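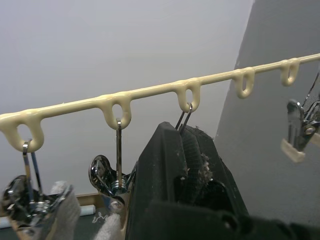 Wrist camera view of the sock rail, gripper at the third loop.

2021-09-26

The sock task has eaten most of my evenings, so I am writing down how the recording is set up before I change it again. The last post covered the arm and the mount. This one is only about collecting demonstrations: how a session runs, what gets saved, what gets thrown out, and which of my early decisions I would take back.

The task is simple to state. There is a plastic rail with teardrop loops along its underside. Spring clips hang from the loops on wire hooks, and socks hang from the clips. The arm has to work on one clip at a time without disturbing its neighbors. A person guides the arm through the motion by hand controller, the software logs everything, and later a policy is trained to imitate the log. I call the whole pile of scripts Weteo, after a folder name that stuck.

Why clips and socks

I wanted something with thin metal in it. My earlier set was blocks and cups, and the policy learned it quickly and taught me very little. Wire hooks are bad for depth sensing. Chrome jaws reflect whatever is near them, including the gripper, so the same clip has a different appearance at each approach angle. A light gray sock in front of a light gray wall has weak edges. All of this is normal in a house and missing from most of the bench tasks I had been using.

The hanging parts also move. Touch one hook and the clip under it swings, and the swing has to be waited out or worked around. Two operators handle this very differently, which I will get to.

Session layout

A session is 30 episodes. I tried longer ones and the last third was always worse: late corrections, wide approaches, more bumps against the rail. After 30 the operator stops and does something else. Episodes are capped at 80 seconds. If the cap is hit, the episode is kept but flagged as a timeout and does not go into the training split.

Before each episode a script prints which loop to work on and an offset for the rail. The offset is small, but it matters. In the first batch I left the rail in one place, and the trained policy ignored the camera almost entirely. It had memorized a path through the air. Moving the rail by a hand's width was enough to make it close on nothing, over and over, with great confidence.

The logger writes:

Joint positions and commanded positions, as separate streams
Gripper opening, commanded and measured
Wrist camera frames
A text label for the target loop
Operator initials
A one-word outcome, typed at the end

Commanded and measured gripper opening need to be separate. When the fingers close on a wire, the measured value stalls a little above the commanded one, and that gap is the best grasp signal I have. For the first week I saved only the measured value. Those episodes are still on the disk and I have not found a good use for them.

Wrist view

Most of the signal comes from the wrist camera. It gives a close view of the loops, but the gripper blocks a good part of it, and the blocked part is usually where the contact happens. By the time the fingers are near the hooks, the view is mostly black gripper body, with the target at its top edge. The operator gets the same view on the monitor, by rule. Ntombi Moodley talked me into that rule. I had been standing next to the rail and looking at it directly while driving, so my demonstrations depended on information the policy would never receive. It showed up as smooth, direct final approaches that could not be explained by anything in the frames. With the monitor only, the demonstrations are slower and have more small pauses, and the policy trained on them is better.

Lint collects on the gripper. You can see specks of it in the still. I used to wipe the fingers before each session and have stopped, as the deployed arm will not be wiped on that schedule either. The grip pads are the exception. I check those, and if the texture is clogged the grasp slips and the episode is wasted.

Two operators, two styles

Lindiwe Tshabalala recorded a large share of the current set. She comes in from low, pauses, lets the clip settle, then closes. I come in faster and chase the swing. Both succeed at similar rates. Mixed together without any marking, they produced a policy that hesitated halfway and then drifted sideways, which I take to be an average of two plans that should not be averaged.

I now feed the operator initials in as a conditioning input during training and fix them to Lindiwe's at run time. It is crude. It removed most of the drift. A cleaner answer would be to agree on one style, and for the next batch we will both use hers.

Failures worth keeping

My first instinct was to delete every episode with a mistake in it. That left a set where nothing ever goes wrong, and a policy with no idea what to do when the fingers land beside the hook. The rule now is that a miss followed by a recovery is kept and labeled "recovered". A miss followed by a reset is dropped. Of the 250 episodes in the current set, 12 are recoveries — too few. For the next round I plan to start some episodes from a bad position on purpose, with the gripper already off to one side of the wire, and record only the correction.

I am less sure about swing. If an operator knocks the neighboring clip and still finishes the target, is that a success? I have been typing "success" and feeling uneasy about it. The log has no measure of neighbor motion, so the question can't be settled afterward without going through the video.

Changes before November

Outcome becomes two fields, one for the target and one for the neighbors. The rail offset gets a tilt as well as a shift. The light gets moved between sessions, mainly to vary the reflections on the chrome. I also want dark socks in the mix, as all I have used so far is light gray.

The file format stays as it is until the next batch is done. I have converted it twice already, and the second conversion silently swapped two joint columns, which cost me a weekend. There is now a check that replays the first episode of each file in simulation and compares the final gripper pose with the logged one. It runs in a few seconds and should have been there from the start.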